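How to tell if a game bundle is worth your money
By Donnie Nisbet

Store pages say you save a fortune. I have my doubts, so I check every bundle the same way before I pay. 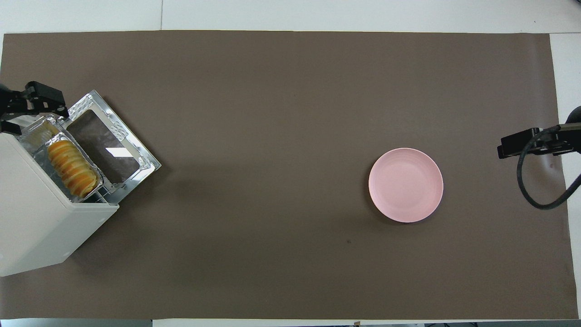
Step 1: Ignore the percentage
The "full price" is whatever the games cost on launch day, added up. Look up what each one sold for in its last sale. The Novcombe cooking bundle had 16 games in it, and most of them had been cheaper on their own at some point.

Step 2: Cross out what you own
Duplicates are worth nothing to you unless the seller gives separate keys. Sallell gives one key for the whole lot, so you can't pass the spares on to a friend.

Step 3: Read the bad reviews
A game with 3,045 reviews tells you something. One with a handful of glowing ones, all posted in launch week, tells me very little. Sort by recent and look for crashes and missing controller support.

Step 4: Price only the games you'd install this month
Be strict. I bought the last Narlow bundle for one game, Cruickshank, and I still haven't opened the others. If that one game is cheaper alone, buy it alone.

Step 5: Check the key deadline
Some keys expire. Mine had to be redeemed by June, and the only mention was at the bottom of the receipt.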